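Print this page | E-mail this page

Open Day at the Ormsby Workshop: A Gallery

We had a full house on Sunday, and I am still finding paper cups behind the workbenches. The doors were meant to open at 9, but there was already a line down the side of the building well before that, so Bahman Pakzad took pity on everybody and let them in while the rest of us were still hunting for extension cords. Thank you to all who came, and especially to the families who stayed right through to the end and helped us stack the chairs!

For anyone who missed it, the theme this year was robots that help out in small stores. People tend to expect the big warehouse machines when they hear "robots" and "shelves" in the same sentence, and we do love those, but the folks at Tavness have spent a long while now on something closer to home: the corner grocery, with its narrow aisles and packed racks and somebody's aunt behind the register. They brought their people over for the day, along with a great deal of equipment and an even greater amount of tea, and gave short talks in the back room from morning until we had to turn the lights out.

Siamak Sadeghi opened with a talk on hands. He has a lovely way of explaining things, and I watched a whole row of ten-year-olds sit perfectly still while he asked them to pick up a coin from the table without using their thumbs. (Try it. It is maddening.) His point was that the little jobs in a store, such as straightening a row or wiping down a shelf, use both hands at once, and each hand is usually up to something different. One steadies and the other one works. We do it all day long and never give it a thought, but a machine has to be shown, over and over, with a great many patient examples.

After the break Mitra Shahbazi talked about shelf care, a subject I would not have expected to draw a crowd, and yet there were people standing in the doorway.

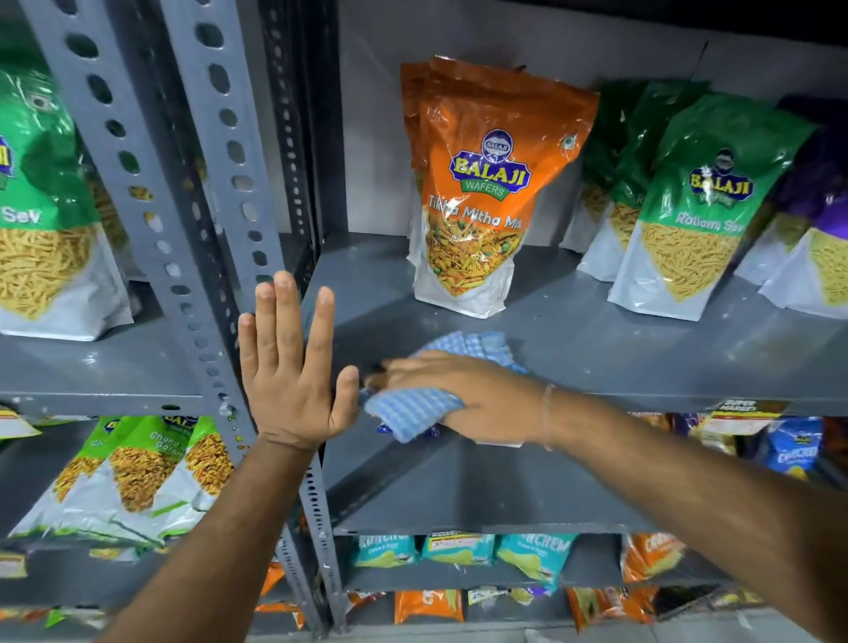

Her favorite job to talk about is wiping, because cloth is such a headache. It bunches up and changes shape every time you press on it, and the shelf has goods standing on it that you would rather not knock over. A snack pouch will lean or crumple if you so much as brush by it. Several parents nodded hard at that part. She also took questions for 20 minutes longer than planned, and I am sorry to the tour group that was kept waiting in the hall, though I gather Touran Amini kept you well supplied with cookies.

The tours themselves went out in groups all afternoon, and the last one had 23 people in it, a squeeze in that corridor. We will run more of them next year and make them smaller. If you left behind a green umbrella or a child's left mitten, both are at the front desk.

Recent items
- Itach evening class: a few places left
- Gikska team visits the workshop
- How to book a school tour
- Parking at Ormsby: please read
- Letters: more benches, please

Print this page | E-mail this page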